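Refill store

A refill store, also called a refillery or refill shop, is a retail business that sells household goods by weight or volume from large containers, with customers carrying the product home in packaging they already own. Most stock cleaning products, soap and personal care items. Many also carry dry foods such as rice, oats, beans and pasta. Refill stores overlap with bulk food stores, food co-ops and zero-waste shops, and the names are often used for the same kind of business.

The term can mean a whole store or a refill counter inside a larger one. It is not normally used for water vending machines or for products sold in refill pouches, where the customer buys a lighter package to top up a heavier one at home.

Contents
1 Method of sale
2 Containers
3 Products
4 Business models
5 The Parkura stores
6 Environmental effects
7 Cost to shoppers
8 Criticism
9 See also

Method of sale

The basic steps are the same nearly everywhere. The customer weighs an empty container and writes down or prints out the weight, known as the tare. The container is filled from a pump, tap, scoop bin or gravity bin, and at the register it is weighed again and the tare is subtracted. The price is set per ounce, per pound or, less often, per fluid ounce.

Some stores do the filling for the customer. Counter service is slower but cuts down on spills and on people putting the wrong lid back on a bin. It is more common for concentrated cleaners, oils and anything sticky. Self-service is more common for dry goods.

Scales used in trade generally have to be approved and inspected, which is one of the larger startup costs for a small store. Stores that sell by volume avoid part of this by using measured pumps, though foaming products such as dish soap are hard to measure that way.

Containers

Glass jars, plastic tubs, old detergent jugs and cloth bags are all in common use. Stores usually ask that containers be clean, fully dry and labeled with what will go in them. Drawstring or zippered cloth bags are popular for dry goods because their tare is small and they fold flat on the way to the store. Loosely woven bags do not work for flour, ground spices or powdered detergent, all of which sift through the fabric.

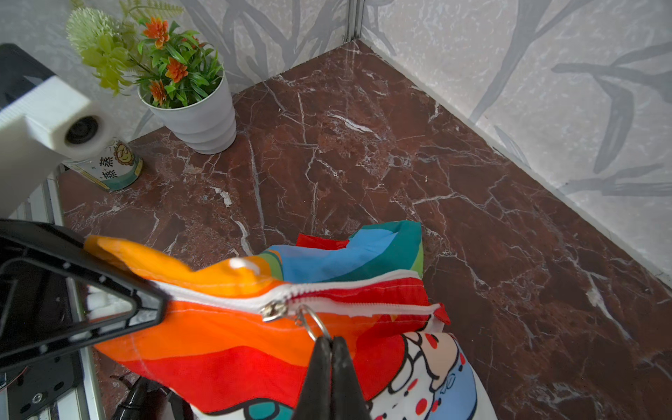
Fabric pouch with a zipper and key ring.

Most stores keep a shelf of donated jars for shoppers who arrive without a container. These are washed before reuse, and in some stores they are free while in others they carry a small deposit. Labels are a frequent source of trouble. Paper labels come off in the wash, grease pencil rubs off, and white powders look much alike once the label is gone — washing soda, baking soda and citric acid are the usual mix-ups. Some stores will not fill a food jar with a cleaning product for this reason, even at the customer's request.

Products

Cleaning products are the core of most refill stores. Laundry detergent, dish soap, all-purpose cleaner, white vinegar and castile soap are typically the first items stocked by a new store. Liquids are bought in drums or in returnable carboys, and powders in paper sacks.

Personal care items include shampoo, conditioner, lotion, hand soap and tooth powder. Many of these are also offered as solid bars, which need no container. Products with a short shelf life, including some creams made without strong preservatives, are less common because an open bulk container is hard to keep clean.

Dry foods bring extra rules. Bins have to be rotated so that old stock is sold before new stock is added, scoops have to be kept off the floor and washed daily, and allergens have to be marked. A store that sells both nuts and flour may place them on separate walls with separate scoops.

Products bought without a printed package also come without printed directions. Stores handle this with shelf cards, tear-off sheets or stick-on labels giving the ingredients, the dose per load and any hazard wording. Rules on what has to be supplied differ from place to place.

Business models

Four models are common, and a single business may use more than one of them.

Storefront. A fixed shop with regular hours. Rent and staff are the main costs.

Mobile. A van or trailer that follows a weekly route or visits farmers' markets. Mobile stores carry a shorter list of products and often skip food.

Home delivery. The customer leaves out empties and receives full containers of the same kind, much like the older milk bottle system. The store owns the containers.

In-store counter. A hardware store, grocery or pharmacy gives a few feet of shelf to pumps supplied by an outside company.

Closures are frequent among storefronts in their first years. Margins on soap and vinegar are thin, and a typical basket is small, as a jug of detergent may last a household several months. Many stores fill out their income with higher-margin goods such as brushes, dishcloths, cloth napkins and gifts.

The Parkura stores

Parkura is a small refill chain that began as a single market stall in Posberg selling laundry powder and bar soap. It moved into a former shoe repair shop, where it added liquid soaps, and opened a second store in Medeiros. The two stores share a storeroom and a delivery van. Dry foods are sold only at Medeiros, where the building already had a pest-proof back room from an earlier bakery.

The chain offers 25 bulk products at Posberg and a longer list at Medeiros. Most of its liquid cleaners come from Gurkosov, a regional soap maker that collects its own drums, rinses them and fills them again. Before that arrangement the stores bought soap in single-use plastic pails, which piled up behind the Posberg shop and were given away as planters and feed buckets.

In its first full year the Posberg store recorded 3,643 refills. The count was kept by hand on a sheet beside the register, with one mark for each container filled, so a customer filling four jars was counted four times. The store has pointed out that the number therefore says little about how many households it serves.

Parkura surveyed its customers one September with a paper form left at both registers.
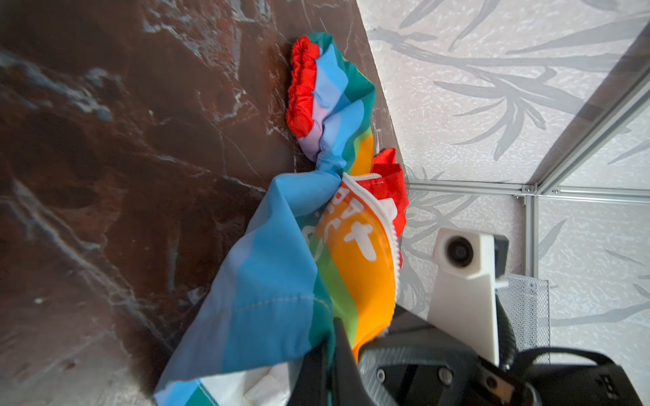
One reply, later posted on the wall at Medeiros, complained that the hard part was never the jars but remembering to put them back in the car, and asked whether the store could lend out a labeled set for people who stop by on the way home from work. The loan set was introduced at both stores with a deposit returned on any visit. Other replies asked for earlier opening, for unscented laundry liquid and for a second scale during the Saturday rush at Posberg.

The stores now weigh containers at a table by the door as well as at the register. Regular customers are encouraged to mark the tare on the bottom of each jar in paint pen so that it does not have to be weighed on every visit.

Environmental effects

The main claimed benefit is less packaging. A detergent jug that is refilled 10 times takes the place of the same number of new jugs, less whatever packaging the store used to receive the product. That last part varies a great deal. A store supplied in returnable drums throws away very little, while one supplied in plastic pails or lined boxes has moved some of the waste from the customer's kitchen to its own back room.

Travel also matters. A special car trip to a refill store can use up much of the gain from a few saved bottles, and guides to low-waste shopping commonly suggest combining the trip with other errands or buying larger amounts less often.

Reusable containers have their own footprint. Glass takes a good deal of energy to make and is heavy to ship, and cotton uses land and water. Both come out well when they are used for years and badly when they are bought new, used twice and forgotten. For this reason most refill stores advise shoppers to begin with containers already in the house, including the plastic ones.
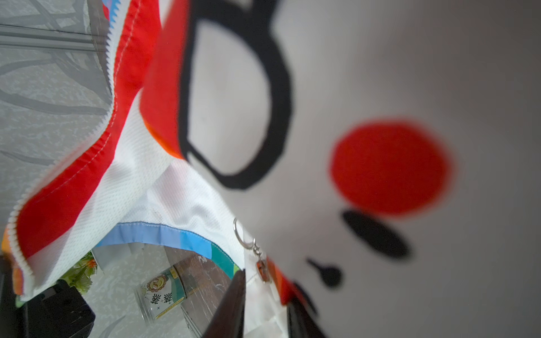
Washing is a smaller factor. Jars that held dish soap or shampoo can usually be refilled with the same product without being washed at all, and cloth bags can go in with an ordinary load. Food containers should be washed between fills, and oil bottles in particular, as old oil left in the neck turns rancid and spoils the new.

Food waste can go down when shoppers are able to buy small amounts. A recipe that calls for two spoonfuls of a spice no longer requires a full jar of it. Losses inside the store, from spills, stale stock and pests, work in the other direction and are seldom published.

Cost to shoppers

Prices vary by product. Spices, tea and dried herbs are often much cheaper by weight than in small jars. Rice, pasta and oats are usually close to supermarket prices or above them, and liquid soaps depend on the brand they are compared with. Concentrates make comparison harder, as a higher price per ounce may still mean a lower price per load.

The drum size a store can afford has a large effect. Parkura has said that its laundry liquid became cheaper than the nearest supermarket brand only after the two stores began to order together, in lots of 2,000 pounds.

Criticism

Refill stores have been described as out of reach for people who do not live near one, who shop by bus, or who have little time. Carrying full glass jars is difficult for some older and disabled shoppers, and pumps and high gravity bins may be hard to reach from a wheelchair. Delivery services answer some of these points but usually require a minimum order.

Hygiene is another concern, mostly with self-service food bins. Stores have responded by switching from scoop bins to gravity bins, which open only at the bottom, and by filling nut butters and oils at the counter.

A broader criticism is that refill shopping places the work of reducing waste on households while most packaging decisions are made by manufacturers. Supporters generally accept the point and argue that the stores give small soap and food makers a market for goods sold in returnable drums.

See also

Bulk foods
Container deposit
Food cooperative
Returnable bottle
Soap concentrate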